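Lecture 7. Ruth and the Duty of the Near Relative

Reading before class: Ruth 1–4, Leviticus 25:23–28, Deuteronomy 25:5–10. Please read in a full translation and bring it with you. The Winow reader has only chapter 1.

1. Where we stopped

Last time we saw that the land in Israel was not sold forever. A family in need could give up a field, but a relative had the right to buy it back. The Hebrew word for this person is goel. In English Bibles you find "redeemer," "kinsman" or "near relative."

2. Naomi comes home

Naomi returns to Bethlehem at the beginning of the barley harvest. Her husband and both sons died in Moab. She asks the women to call her Mara, "bitter" (1:20). Note that she does not hide her complaint against God, and the book does not correct her.

Ruth is a Moabite. Compare Deuteronomy 23:3, which keeps Moabites out of the assembly. How the two texts stand together is an old question, and we will take it up in the discussion hour.

3. The field and the gate

Boaz allows Ruth to glean, as the law in Leviticus 19:9–10 requires, and then he gives more than the law asks (2:15–16). In chapter 4 he goes to the town gate and calls 10 elders to sit down. The closer relative wants the field. When he hears that Ruth comes together with it, he gives up his right and takes off his sandal.

Question to prepare: is Boaz acting from duty, from love, or can the text not separate them?

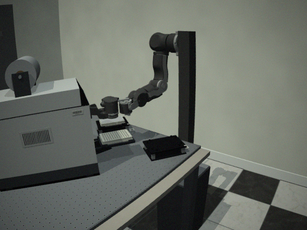

Notes by the course lecturer in Old Testament, Corningate evening program

4. Hesed

This word stands in 1:8, 2:20 and 3:10. "Kindness" is too weak and "loyalty" is too cold. I prefer "faithful kindness," but the Skindberg commentary keeps the Hebrew word, and you may do the same in your papers.

5. Written work

One page, 500 words, on Ruth 4:13–17. Explain why the neighbors say that a son is born to Naomi. Papers are due in June, before the lecture on Hannah.

Contact: Corningate course office, Bangera House, Room 7 | Copyright Corningate evening program | Back to top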